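# The Desk That Came Back

Clementina Meireles has owned the same table three times. She bought it when Hastonden was closing its showroom, gave it to her brother, bought it back from her brother for more than he deserved, lent it to a shared studio, and finally had to pay the studio's carrier to bring it home again. She puts the total outlay at 393 pounds, not counting the van. The van she prefers not to discuss.

It is hard to see, at first, what the fuss was for. The table is pale and plain, with corners that have been eased off just enough to spare a hip. It has no drawers. It has one hole, a small round one near the back with a grey cap in it, through which a cable may be passed by anyone with the patience to find the other end.

"People ask me where everything goes," she says. "It goes in the bin."

She doesn't mean the rubbish. Meireles is a convert to the open white bin, the sort of plain plastic box that kitchens use for onions and schools use for glue sticks, and she has become slightly evangelical about it. Whatever is being worked on that day lives in the bin, and the bin lives on the left. The right belongs to elbows. At the end of the day the bin goes on a shelf, and the table is asked to look as if nothing has happened.

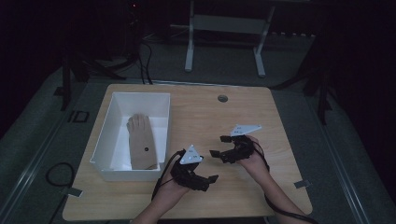 The method has its critics. Jae-hoon Cheon, who builds storage for a living and therefore has a stake in the matter, thinks a bin is what you have when you've given up on drawers. He made Meireles a cabinet once, as a favour, with a compartment for every conceivable item. She filled it in an afternoon and hasn't been able to find her good scissors since.

Cheon's own bench, at the Prader workshops, is a handsome thing with 50 small drawers beneath it, all labelled in pencil. I asked him for a tape measure. He opened four of the drawers, closed them again with great dignity, and borrowed one from the man next door.

There is a case for shallow, and I've come round to it. A deep box is a promise to sort something later. Things sink in it, and the things on top acquire seniority. In a shallow one you can see the floor, and with it whatever you've been avoiding. Meireles holds that sides which slope outwards are better still, as you can get your knuckles in without barking them, and on this point even Cheon gives ground.

Neither of them will be drawn on the Kostov, a desk much admired in June of last year, which came with a built-in tray, a built-in lamp and a price of 810 pounds. I sat at one. The tray was exactly the right size for the brochure.

The Hastonden, meanwhile, has acquired a ring from somebody's mug, a faint scratch she blames on the studio, and a soft patch of wear on the near edge where people lean in. Meireles has been told it could be sanded back and sealed for around 300 pounds. She thought about this for a week and bought a second bin.

Her brother has since been in touch. He has moved to a bigger flat and wonders, only if she's not attached to it, whether the table might be going spare.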